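**Round table by the bed keeps turning into a junk drawer. Where does it all go?**

Dalia Org

We have a small round table that was bought for a lamp and a book. It now also hosts my glasses, a plant, the hair dryer and whatever came out of my pockets in January. I clear it at night and by 7 a.m. it has grown back. Trays? A bigger table? Moving out?

---

**Mārtiņš Lukoševičius**

Don't get a bigger table. I did, and got a bigger pile.

Start by sorting out what you touch every day. Glasses stay, and they get the spot closest to you, always the same one. The lamp stays and goes toward the back. One book, closed, not the 5 you intend to read.
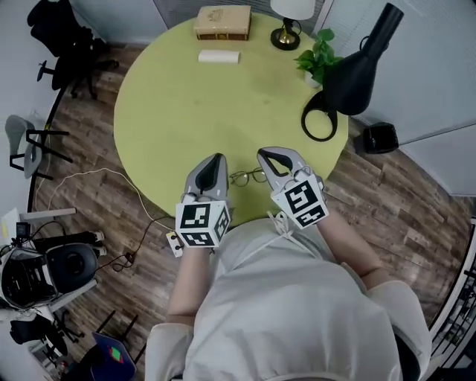
The hair dryer is your real problem. It takes up as much room as a cat and the cord wanders — get a hook on the side of the dresser and hang it there once it's cool. Plant can stay if you remember to water it, otherwise the windowsill. And put a small bin on the floor within reach, it saves you from parking receipts on the tabletop "for now."

---

**grukow241**

tray. mine lasted 2 weeks before it needed its own tray

---

**Sampaio**

Seconding the hook. Get the screw-in kind, the sticky ones let go at night and you will think you're being robbed.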